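I lost my diploma once. Technically the moving company lost it, along with a lamp and a box of winter coats, but the diploma was the one that hurt, because getting a replacement out of my old college took most of a year and more phone calls than I made while I was enrolled there. So when I finally had the new one in my hands I went shopping for something to keep it in, and I ended up with the Pletari document case. I've had it since the beginning of November and I have opinions!

What you get is a flat zip-up case, a bit bigger than a sheet of letter paper, with a row of clear sleeves inside, a pocket for oddly shaped stuff (passports, the little vaccination booklet, that kind of thing) and a card of stick-on labels. There are 24 sleeves. The outside is a stiff gray fabric that feels like a decent lunch bag. It cost me $92, and yes, I winced.
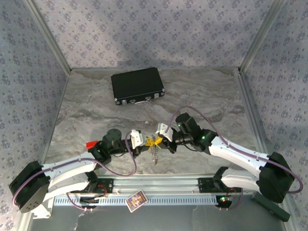
The sleeves

These are the best part. They open at the top and also halfway down one side, so you can slide a certificate in without bending the corner, and if you've ever tried to push thick diploma paper into a cheap sleeve you know exactly the sound I was dreading. None of that. My replacement diploma has one of those raised seals and it went in flat and came back out flat.

The plastic is clear enough to photocopy through. I tried it with my transcript and the copy looked fine, a little gray at the edges. The HR office at my new job wanted to see the original and I just opened the case on the desk and turned it around, which made me feel like a very organized person for once in my life.

One gripe: the sleeves are sized for letter paper and nothing else. My sister's diploma is one of the big ones meant for framing and it doesn't fit, period. The packaging does say this, in small print on the back, where of course I read it after the fact. If your school hands out the big format you want a tube or a proper frame and you can stop reading.

The zipper and the lock

Okay, so the zipper is great and the lock is silly. The zipper runs around three sides and hasn't snagged once, even when I had it overstuffed with tax papers (I know, I know, it's a diploma case, but the room was there). The lock is a tiny three-digit thing that holds the two zipper pulls together. It'll keep a toddler out. Anyone with scissors is getting in. I set mine and then stopped using it after the first week, and I don't miss it.

The labels

They peel. Mine started curling after a few days, and two came off completely and stuck themselves to my car registration. I switched to a strip of masking tape and a marker and that's been perfect.

Compared with the other one

Before this I tried the Stestimeck portfolio, a binder-style thing with rings, and I sent it back. It was a good deal cheaper and it looked nicer on a shelf, I'll give it that, but every page turn dragged the sleeves over the rings and I could already see little tears starting at the holes. For recipes, sure. For a paper that took me months of begging a registrar's office, no thank you.

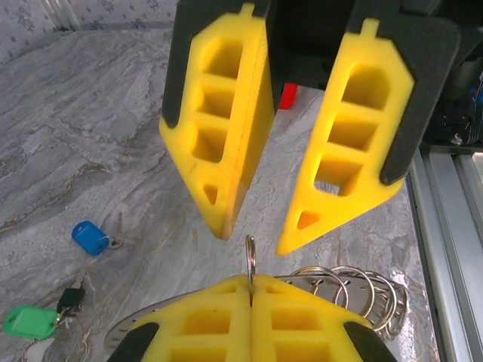

The other thing I didn't love about the binder was the smell, a sort of new shower curtain smell that got into everything. The Pletari had a bit of it too when I opened the bag, but it was gone by the next morning with the case left open on the bed.

What I'd tell a friend

Get it if your papers are letter size and you move a lot, or if you're in the middle of job applications and keep having to prove you went to school. I carried mine to three appointments this month and never once had to dig. Skip it if all you own is one diploma and a birth certificate. A big envelope in a drawer will do, just write on the front of it so it doesn't go out with the recycling.

Also, and this isn't really about the case, scan everything before you put it away! I have a scan of the diploma now on my laptop and another one in my email. A scan wouldn't have replaced the original but it would have had the graduation date and the number printed in the corner, and those were the first two things the registrar asked me for.

I'd give it four out of five. The missing point is for the labels and that goofy lock.

Comments

papertrail_mom
Does the passport pocket close? I bought a similar one and everything slid out the first time I tipped it over.

Reply from the author
It has a flap with a snap. Holds fine with two passports in it, I haven't tried more.

gradschoolagain
My diploma is the giant kind too, ugh. Thanks for saying so, I had this in my cart.

tomatoes92
I've had the same case for a couple of years. The zipper is still good but the fabric gets fuzzy at the corners. Never set the lock.

quietdesk
Scanning tip is a good one. My school charges for every copy of the transcript, so I wish I'd done that with the first.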